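Learning to be alone in the evening

20 April 2022

When I moved to Tringate for my work, I was thinking that the language would be the hardest part. I had studied English for 8 years and I was still afraid of the telephone. But the telephone became easy after one winter. The evenings did not.

At home in Tilevov we were always many people at the table. My aunt came without calling, the neighbours came to ask for salt and stayed until eleven. Here I finished work, I walked 19 minutes to my flat, I cooked one potato too many, and then it was only half past six.

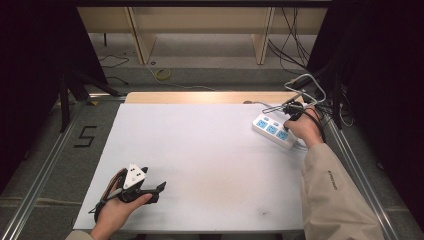
In the first December I tried to fill the time with television, and I slept badly from it. Then my colleague Montserrat Lozano told me that she reads aloud to herself, one chapter each night, also when she is tired. I found it a little strange, but I bought an old novel of 84 short chapters at the charity shop and I began.

My voice was very small at first, as if somebody could complain. After some weeks I read quite loudly, and I even made different voices for the two sisters. I looked up fewer words than I expected. Some of them I still say wrongly, for example "thorough", and I have decided to live with this.

I telephone my mother on 4 evenings of the week now, where before it was every evening. She was a bit offended in the beginning. Last month she asked me what happened to the younger sister, so I read her the chapter and translated it badly while she was washing the dishes.

I have six chapters left. If you know a long book with not too much weather in it, please write to me.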